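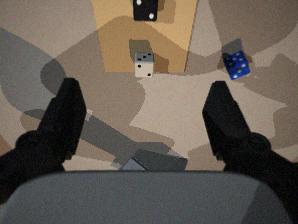 Unit 5: Seeding and draw formats in racket sports
Tutor: Darcy Landry

Terms used in this unit

Draw: the full list of first-round pairings and the path from each to the final.
Seed: a player placed in the draw by ranking, so that the strongest entrants do not meet early.
Bye: a free passage to the second round.
Qualifier: a player who reaches the main draw through a preliminary event.

5.1 Single elimination

A knockout draw needs a number of lines that is a power of two. Where entries fall short, the gap is filled with byes, given to the highest seeds first. The Borano Open accepted 43 singles entries, so the draw was made on 64 lines. That left 21 byes.

The number of matches is always one fewer than the number of players. Byes do not count as matches. Borano therefore needed 42.

5.2 Placing the seeds

Seed 1 goes on the top line and seed 2 on the bottom line. Seeds 3 and 4 are drawn by lot, one into each half. Seeds 5 to 8 are then drawn by lot into the remaining quarter sections. Unseeded players are drawn last, in any order.

A common error is to fix seed 3 in the bottom half every year. Under the method above it may fall in either half. Read Sawatzky's notes on the Wedley draw before the seminar.

5.3 Late withdrawals

If a seed withdraws after the draw is made but before the order of play is issued, the next player in ranking order takes the vacant line. The rest of the draw is not remade. Once the order of play is out, the line goes to a lucky loser from qualifying. Local rules vary; the Wolomard rules, used in the exercises, follow this pattern.

Exercises

1. A club event has 35 entries. State the size of the draw, the number of byes and the number of matches.
2. Kárason is seed 2 and withdraws after the order of play is issued. Which player takes the bottom line?
3. Draw up the full bracket for an event with 16 players and four seeds. Show each lot drawn.

Written answers to Tyson Sawatzky by July 20, 2019.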